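Category: Hand Tools / Gripper Faults / Open

Left gripper slips on thick folds, jaw doesn't hold close

Logged by Dilek Uçar, Trustwood home tasks, bedroom set

Problem: left unit lets go of heavy stuff mid lift. Thin shirts fine. Jeans, towels, anything folded more than twice, it grabs, gets a few inches up, then the jaws creep open and the stack slides out. Trigger still fully squeezed when it happens. Right unit OK on the same items.

First noticed in January, thought it was me. Not me. Swapped hands with Urio and he got the same drop on the same side.

Tried so far:
- wiped pads with alcohol, let dry. No change
- checked bolts at the base of both fingers, snug
- recalibrated open/close, 2 times. Log says closed is closed
- restarted the recorder. Nothing
- lighter grip, then hard grip. Hard grip is worse if anything, you feel a little give in the trigger and then it's gone

Ran 14 lifts on folded denim after that, lost 3. All 3 on the left unit. The logged jaw width doesnt move when the item drops, so the software thinks we're still holding. That's the part that bugs me, those episodes get saved as good picks unless somebody catches them by eye.
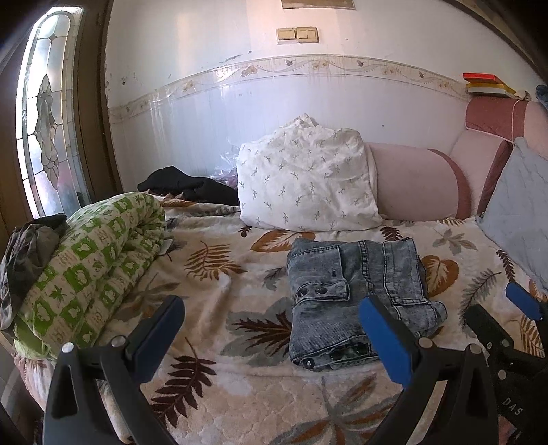 Folded jeans on the bedspread, fingers open over them. Same kind of item as the drops.

Approaching from the waistband side vs the leg side makes no differnce. Corner grabs drop too.

Guess: linkage is slipping past the encoder, or the trigger cable stretched. Don't want to open the housing without a go-ahead, the Dadbridge service note says leave it sealed.

Update 4:40 pm: marked both fingers with tape where they meet the body. After a drop the tape on one finger no longer lines up, other one is fine. So its one finger, the outer. Stopped using the left unit for anything thick. Episodes from today flagged "check width" so they don't go into the Flovano set.

Need:
- replacement left unit, or OK to open this one
- 2 spare trigger cables either way
- someone to tell me if the older denim episodes have to be re-reviewed

Status: waiting on parts. Unit is bagged and tagged, on the shelf by the chargers. Pls don't put it back in rotation.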